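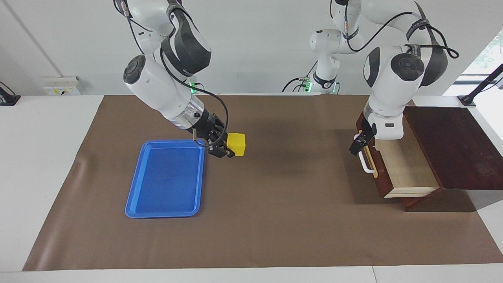

Slide 1. Yellow cube, blue tray, drawer partly open.

Speaker notes: "A place for small things"
Skindham, 19 Sep 2022. Slot is 17 minutes, questions after.

Start with the slide up and say nothing for a moment. Then the three parts of the talk: the thing, the tray, the drawer.

The thing. A block is easy. It's one color, it has flat sides, and it stays where you put it. Most of what people keep on a work table is harder than that, so I use the block first and move on to keys and tape later.

The tray. Point to the raised rim. A rim tells people where the tray stops. Ornella Bortolotti tried flat mats at Stindbridge and things wandered off them by lunch. Trays with a rim did better. Leave a tray empty at the end of the day if you can. Don't use it for storage.

The drawer. Point to the white handle. It's a U-shaped bar on a dark reddish-brown front, so it shows up well. Pale sides on the inside help too. You can see small items against light wood.

Ask the room: who has a drawer at work they never open? Wait for hands.

Then the Bodin survey. 300 people, 100 of them in shared workshops. Main complaint was drawers too full to close. Second was handles that are hard to grip. Give Lise Vachon credit for the interviews.

Rule to leave with them: if you use it today, tray. If you use it this week, top drawer. Anything else goes in the cabinet or out of the room.

If short on time, skip the Uketti story and go straight to labels.

Labels: 2 words at most, on the front, facing the person standing up. Graziella Martinelli will ask about color coding. Answer is that it works until someone runs out of a color.

Thank Ross Farquharson for the room. Next session is in December, sign-up sheet by the door.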